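O dia aberto da Prolleo começou às 8 e eu já lá estava à porta, todo contente! O melhor foi a sala de simulação, onde Belmiro Marinho nos mostrou uma falha a sério, daquelas que normalmente ficam fechadas na gaveta. O robô virtual tinha de levar uma peça plana e cinzenta pelo quarto. Em quase 800 ensaios, alguns acabavam com a peça a escapar da garra, e o simulador continuava a dar a tarefa como cumprida. Que delícia ver uma equipa contar isto sem rodeios!
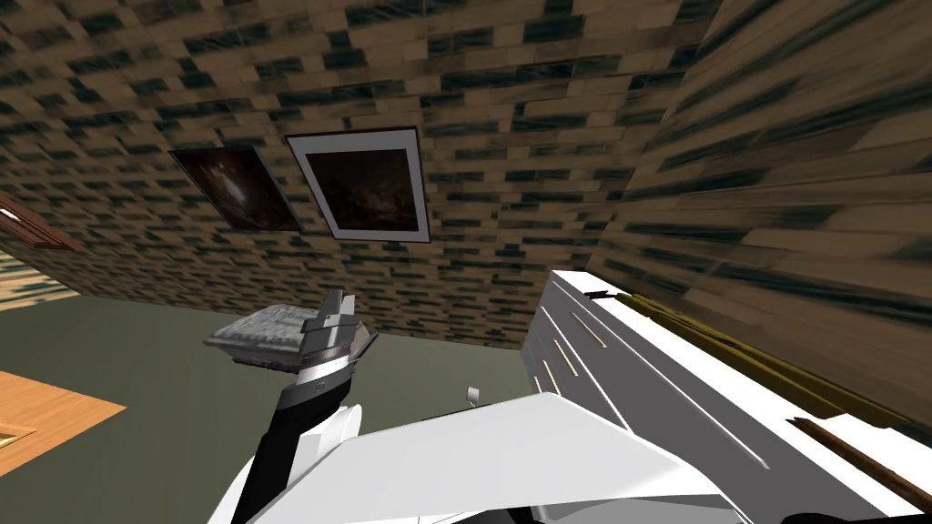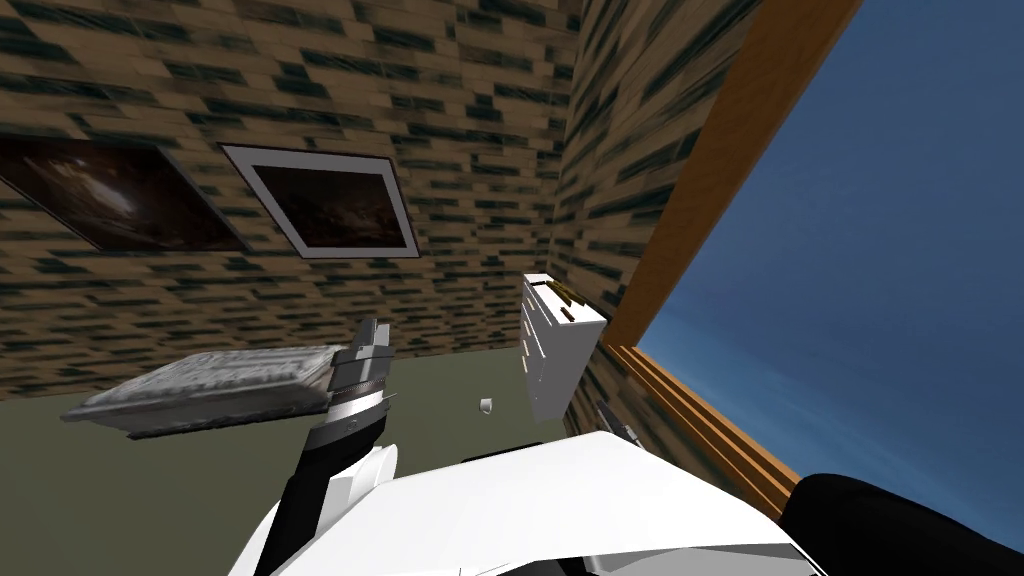 Lautaro Fuentealba achava que a culpa era do limite de força, demasiado baixo no ensaio 498, e que um robô verdadeiro teria deixado cair a carga em cima do pé de alguém. Belmiro desconfiava mais do modelo de atrito. Discutiram os dois à nossa frente e eu adorei cada minuto (perdi o café, paciência). Até julho, nenhum braço real corre este programa sem 2 pessoas junto ao botão de paragem. Volto de certeza, quero saber quem tinha razão.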